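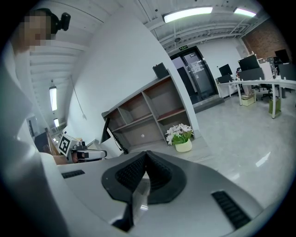
Figure 3. Open shelving unit with potted plant, Festham office.

3.2 Shelving and plants

The Festham office was the largest of the sites we visited, and it had the least in its open storage. The shelving unit in Figure 3 has grey outer panels and a brown-red interior, and its compartments were largely empty. A small white ball was on the lower shelf. A black box-shaped item stood on top at the right end. We recorded items on top of a unit separately from items inside it, as staff at Dostville had told us they treated the two as different places - the top was for whatever was in use that week.

Plants were recorded by position only. At Festham a plant with pale flowers, in a cream-coloured pot, stood in front of the shelving. In our earlier visits to Barta, plants were mostly kept on window ledges and were watered by whoever sat closest.

Past the shelving the room is open, with rows of white desks running toward a red-brown brick wall and fluorescent panels in the ceiling. We had 15 staff replies from this site, and eight of them named the shelves as somewhere they would leave personal things. 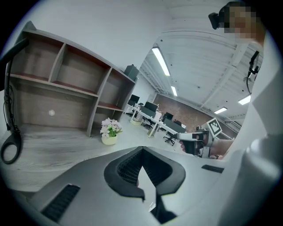 3.3 Fastov

Fastov had nearly 20 open units, all bought at one time. Labels had been added in October and most were still in place.

Comments (2)

Did you ask about lockers? We took ours out and the shelves filled up in nine days.

Section 3.2 says "item" for the thing on top. Was it office equipment or personal? The coding matters for your totals.

We use cookies to improve this site. Accept | Manage settings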